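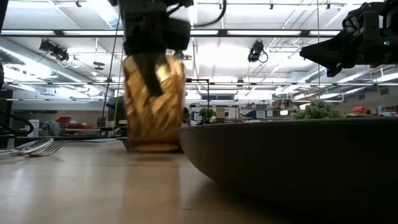 Beach club or hotel pool for one day at Cluvance?

ulla_lie
We have one free day at the end of a work trip in December and want to spend it by the water. Two adults, no kids. The choice is between the Jindel beach club on the north side and a day pass at our hotel, the Pană. Jindel wants 400 per person as minimum spend, and the hotel pass is free for guests but the pool is small. Has anyone done Jindel recently? Is the food worth the minimum?

jsalgado
Went last winter. You will spend the 400 without trying. A grilled fish for two, a couple of drinks and a bottle of water and we were over it. Our bill for the pair of us came to 873 and we didn't have dessert. Fish was good, fries were cold. Daybeds in the front row have to be booked, the back rows are first come.

monti_u
Skip Jindel on a Sunday. The DJ starts at 2 and you can't hear the person next to you. During the week it's a different place, mostly people reading. I wouldn't call the food worth it either way. The sushi is the kind you get anywhere.

jsalgado
Disagree on the sushi, we thought it was better than the hot food. Agree on the music.

ulla_lie
Our free day is a Sunday, unfortunately. Does the music reach the back rows?

monti_u
It reaches the parking lot.

O. Sanna
Have you looked at Nekano? Smaller place, 3 bays further along, past the ferry pier. No minimum spend last time I was there, you pay for the bed and order what you like. The kitchen is basic – noodles, salads, grilled squid – but it comes fast and the water is calmer on that side. Toilets are up a flight of steps, if that matters to you.

hervebrunet
Nekano does have a minimum now. It's per bed and lower than Jindel, but it's there. They also stopped taking bookings by phone, so you message them and wait. I got an answer the next morning.

O. Sanna
Didn't know that. When was this?

hervebrunet
Last month. The girl at the desk said it only applies in high season, so it may have been in place before and you missed it.

O. Sanna
Possible. I usually go in the rainy months.

jsalgado
How is the swimming at Nekano at low tide? At Jindel you walk a long way out before it gets to your waist.

hervebrunet
Rocky on the left, sand on the right. Take shoes. I'd still take it over Jindel for swimming.

monti_u
I'd just stay at the Pană. Small pool, yes, but it's in shade after lunch and you can shower and check out late if you ask at breakfast. Taxis on that coast quote whatever they feel like and you'd be paying for it twice.

ulla_lie
We did ask about late checkout and they said 3 at the latest. Flight is in the evening, so we'd have to leave the bags somewhere anyway. Does Nekano have lockers?

hervebrunet
Small ones. A backpack fits, a suitcase won't. Leave the big bags at the hotel and pick them up on the way to the airport, it's the same road.

ulla_lie
Thanks all. I've sent Nekano a message for two beds on the sand side. If they don't answer by Friday we'll stay at the pool.

jsalgado
Post what the minimum is when you hear back, please. We're going in spring.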